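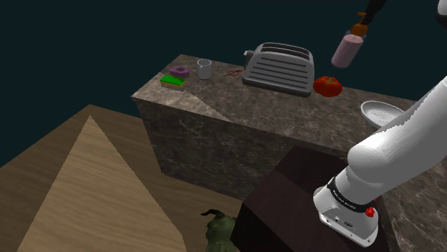
The bottle task in the simulated kitchen used by student teams in the Poloma challenge.

Tetgate College has opened the second stage of its student robotics project, in which teams write programs for a robot arm working in a simulated kitchen. The announcement was published on 30/01/2025 and applies to all students registered for the Menulau course in automation.

The project began in September with introductory classes on motion planning and safe working practice. Students are now asked to complete a set of handling tasks on a virtual marble worktop, where the arm shares the space with a toaster, a tomato, a mug and other household items. The principal exercise requires the arm to take hold of a pink bottle with an orange top and set it down upright at a position chosen by the assessors.

Each team may submit up to 300 trial runs for the bottle task. Runs are started from the computing rooms on the second floor or from the students' own machines, and results are returned overnight. A run is marked as failed if any other object on the worktop is knocked over or pushed off.
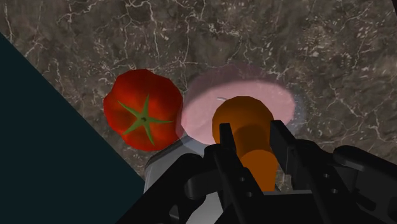

The approach to the cap has taken up most of the teaching time this term. Students must decide how far to open the fingers, at what height to stop and how firmly to close them, and they are expected to record the reasons for each choice in a written log. The log carries the same weight in the final mark as the program itself - a change from last year, when the program alone was assessed.

The college has set aside 2,000 hours of computing time for the project. Of these, 900 are reserved for first-year teams, who may also attend a weekly help session run by the department. Teams in the upper years will work under the Major rules, which move the objects to new positions before every run and allow no more than 2 restarts in a session.

Work from the strongest teams will be shown at the Poloma open evening, where visitors will be able to follow complete runs on the large screen in the main hall. Printed copies of the logs will be on display at the same event. 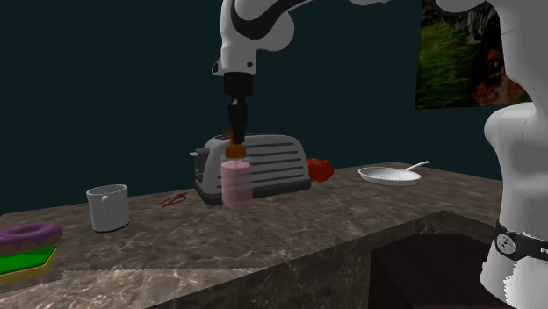

Do students need previous experience of programming to take part?
No previous experience is required for first-year teams. The introductory classes cover the necessary commands, and a starter program is supplied with the course materials. Students entering under the Major rules should have passed the first-year module.

Registration forms and the full task rules can be obtained from the Menulau course office at Tetgate College. Teams wishing to change their membership should inform the office in writing before submitting their first run.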